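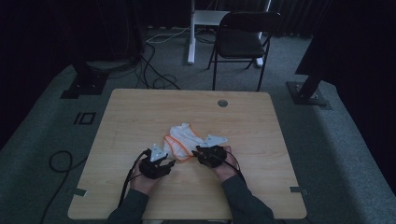

According to Pramila Nautiyal, the Clederura hand-held gripper is best judged on cloth, and results obtained on rigid blocks say little about how it will do on a hem. Her view is disputed by users of the rival Zavolum, who hold that cloth mixes too many effects to give a clean comparison.

The **Lodhi cloth trial** is a procedure for comparing hand-held grippers used in pairs by a human operator. It was drawn up at the Lodhi workshop and first circulated on 18 July 2018. The operator stands or sits at a table with one gripper in each hand and works on a single piece of trimmed fabric. No arm is involved. The aim is to rate jaws and tracking before either is mounted on a manipulator.

## Procedure

The cloth starts in a heap. The operator takes hold of it at two places on the border, draws it out, and lays it down again. A contrasting trim is preferred, as it lets a reviewer follow the edge through the folds in recorded video. Each grasp is scored as held, slipped, or missed. A grasp that picks up a second layer is logged separately and does not count as held.
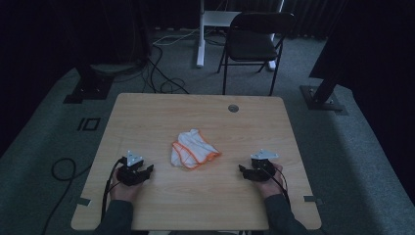
Scoring is done from the recording, never by the operator. The original set comprised 1,342 grasps, split between the Clederura and the Zavolum. Slips were more frequent with the Zavolum on folded hems, while the Clederura more often caught two layers at once. Almost 6 percent of grasps were set aside after the scorers disagreed.

## Tracking

Gripper position is logged by the Cinau controller, which also stores jaw opening. Early versions of the software lost the pose when the wrists were turned sharply inward. A revision issued in August changed the filter and added a warning tone.

## Limitations

Cable drag is not measured. Operator skill is only partly controlled, through 2 practice runs before each session. The trial gives no figure for grip force, and scores from fabrics of different weight should not be pooled.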